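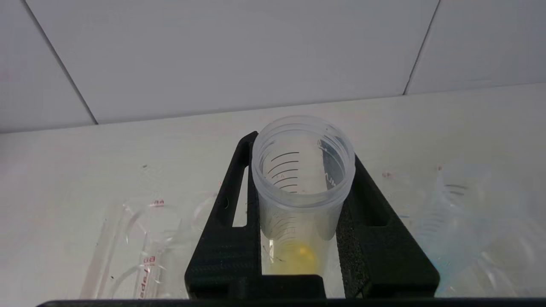
Sondthorpe gets its gluten-free supper club back

Good news for those of us who have to read the back of every packet – the gluten-free supper club is starting up again, and I for one have already put my name down (twice, by mistake, sorry Kausar).

If you weren't around for the first run, it was a monthly meal in the upstairs room at Soomro on Urholm Road, with everything on the table safe for coeliacs. It stopped in November when the kitchen closed for new ovens. The first night back is 21st February, doors at half past six, and there's room for 36 people.

Kausar Cheema is doing the cooking again. I caught her on the phone between deliveries and she told me the menu is mostly settled: a lentil soup, chicken with rice and a big tray of roast squash, then an almond and orange cake that I've been thinking about since last summer. There'll be a meat-free main as well, though she was still choosing between two when we spoke. "One of them has aubergine in it and my husband is against aubergine," she said.

The new bit is the bread. Aqeel Orakzai has been baking with sorghum and buckwheat flour at home for 3 years and he's bringing flatbreads, made on the day in a kitchen with no wheat in it. I tried one at his sister's a few weeks ago and ate the lot before the soup came out. It folds without cracking! Anyone who has tried to wrap a falafel in the shop sort will know why I'm excited.

A word about oats. The old club used them in the crumble and a couple of people couldn't manage them, even the ones labelled gluten-free, so they're off the menu altogether this time. Sauces are being made from scratch too, and the fryer isn't being used at all.

Tickets are £14 and you get them from the till at Soomro or from Rehema Nyaga at the Lolar health shop, who's also the person to tell about nuts, dairy or anything else you can't have. She'd like to know by the Thursday before if possible. Tables seat up to 4, so say if you want to sit with somebody. Children are welcome and pay half.

Bring your own drinks, and check your beer – ordinary lager is made with barley, and I'm afraid that includes Uwe Steinbach's home brew.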